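Bike stolen from apartment garage, detective says case is "inactive." What now?

Posted April 27, 2025 by Farah Wibisono
Print this page | E-mail to a friend 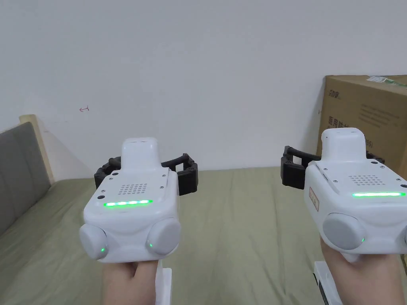 My bike was taken from the locked garage under my building in Havthorpe in March. I filed a police report online the same night and got a case number by e-mail. I had the serial number written down, so that went into the report too.

Last week I called the records desk and was told the case is inactive. I asked what that means and the person said there are no leads and it could be reopened. The building manager says the garage has a camera but she will only give the video to police. The police say they have not asked for it. So each one is waiting on the other.

I paid $92 for the lock alone and the bike was a lot more. My renter's insurance wants a copy of the full report and all I have is the one-page receipt. Do I need a lawyer for any of this? Can I make them look at the video?

Sulastri Rondonuwu

You don't need a lawyer. Inactive is not the same as closed. In most departments it means no officer is working on it right now, and it goes back to someone if new information comes in.

Video counts as new information, but garage systems often record over themselves after a few weeks, so do this today. Write to the building manager and ask her to save the recording for the date and hours the bike was gone. Keep it short and keep a copy. You are only asking her to save it — she doesn't have to hand it to you. Then file a supplement to your report. The online form usually has a choice for adding to an existing case. Put in the manager's name and phone number and say that video exists and she will release it to an officer.

You can't force them to watch it. If you hear nothing in 8 days, call the property crimes desk and ask for the sergeant, not records.

For the insurance, the receipt is not the report. Ask records for the full report, as the victim, and bring ID. Mine took two visits because the first time the supplement had not been approved yet. Ask your adjuster if the case number is enough to open the claim while you wait. Mine said yes.

Zosier

check the pawn shops. my cousin got his back that way, it was sitting in a shop over in Alumstead

Sutanto

The pawn shop idea is fine but don't buy it back or argue with the person at the counter. If you find it, check the serial number if you can do that without a fuss, leave, and call the police with your case number. Same with online ads. Save a copy of the ad, since they come down fast, and don't go meet the seller on your own.

Also ask whether the serial number got entered as stolen. I filed online and mine was left off — it was in the notes but not in the property section. It took roughly 2 minutes on the phone to fix.

Contact us | Terms of use | Copyright 2025, all posts belong to their authors | Back to top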